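Section 4. Working Alongside the Folding Cell

4.1 Scope

This section is for laundry floor staff, shift leads and trainers at sites where a Hoani two-arm cell has been set up to handle flat garments and blankets. It covers the start of a shift, normal running, hand-over between people and the cell, and changes to the job roles listed in Section 2. Mechanical service is covered in Section 7 and must be done by a Prureck technician.

The cell does not replace the folding station. It takes the repeat items. Staff keep the mixed loads, the damaged pieces, anything with a customer tag and all final inspection.

4.2 Before the shift

1. Check that the floor within the marked zone is clear of hampers, cords and loose linen.

2. Confirm that both arms are in the park position and that the stop button is released.

3. Look along each arm for cables that have slipped from their ties. Do not push a cable back into place with the power on. Tag the cell and call the shift lead.

4. Wipe the work surface with a dry cloth. Do not use spray cleaner near the grippers.

5. Sign on at the Tondine console with your own number. Shared sign-ons are no longer accepted, as the training record in 4.6 is drawn from this log.

6. Run the short motion check. It moves each joint through part of its travel and closes each gripper once. Stand outside the zone until the console shows READY.

Note: If the motion check fails twice, do not run it a third time. Move the load to the folding station and record the time.

4.3 Blankets and other heavy pieces

Fleece and similar pile fabrics need a slower program than knits. The gripper closes on a pinch of cloth, and thick pile can hide where the edge is. Select PILE at the console before the piece is presented.

1. Lay the blanket with one long edge toward the cell.

2. Remove pins, tags and clips by hand.

3. Step back past the line and press START.

4. If an arm stops with cloth in its gripper, press HOLD, then RELEASE. Do not pull the cloth free.

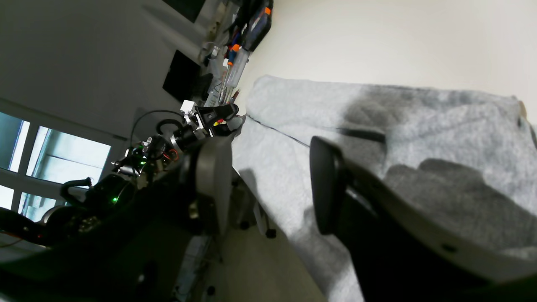 The default closing force in PILE is 18 newtons. Floor staff cannot change this value. A shift lead may lower it for worn or thin blankets, and the change lapses at sign-off.

Caution: The arms can start again without a sound after HOLD is cleared. Keep hands and sleeves away from both grippers until the console shows READY.

4.4 T-shirts and light knits

1. Select KNIT.

2. Place one shirt on the table, front down, and smooth it once with the flat of the hand. Small wrinkles are acceptable. A doubled hem or a sleeve trapped under the body is not.

3. Step back and press START.

4. When the cycle ends, lift the shirt off and inspect it. Accepted pieces go to the outgoing shelf. Rejected pieces go to the folding station and are entered as REFOLD.
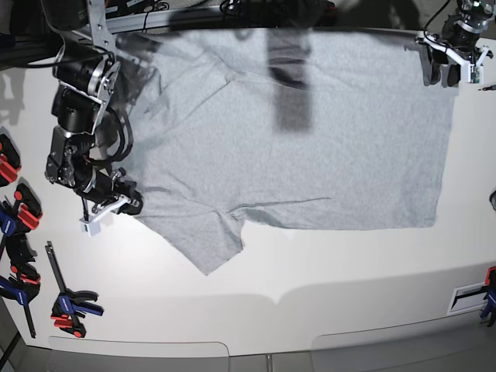
Do not straighten a shirt while an arm is over the table, even if the fault is plain and the fix is small. Most near-miss reports from the first months of use came under this heading. Press HOLD first, every time.

The cell accepts one garment at a time. Feeding two to save a cycle will produce a reject and may stall the gripper.

4.5 Pace and rest breaks

The pace of the cell does not set the pace of the person feeding it. The console will wait with no alarm for 300 seconds and then park both arms. Parking is not recorded as a fault and is not counted against the operator.

Rotate off the feeding position at every scheduled break. Standing at one table and repeating one reach is harder on the shoulder than mixed folding, although each lift is lighter.

4.6 Changes to roles

Operator: feeds, inspects, records rejects. Needs 100 supervised cycles before working alone.

Folder: works the manual station as before. No change in pay grade. Folders may ask for operator training but are not moved to the cell without agreement.

Shift lead: clears stops, adjusts force within the permitted range, reviews the reject log at sign-off.

Trainer: Tatu Swai for the day shift, Faith Obura for evenings and Saturday. Trainers sign the record sheet in Appendix B.

The Stimance trial ended at 2,387 logged cycles. The reject log from that trial was used to write 4.3 and 4.4. Staff who find a recurring fault not covered there should enter it under OTHER with a short note in plain words. Trainers read these entries weekly.

4.7 End of shift

1. Finish or cancel the current cycle.

2. Remove all cloth from the table and from both grippers.

3. Select PARK and wait for both arms to stop.

4. Press the stop button and sign off.

5. Write any open faults on the hand-over sheet. Do not rely on the console log alone, as it shows only the last fault code.

If the cell is to be left off for more than one shift, also turn the main switch to OFF and fit the lock. The key stays with the shift lead.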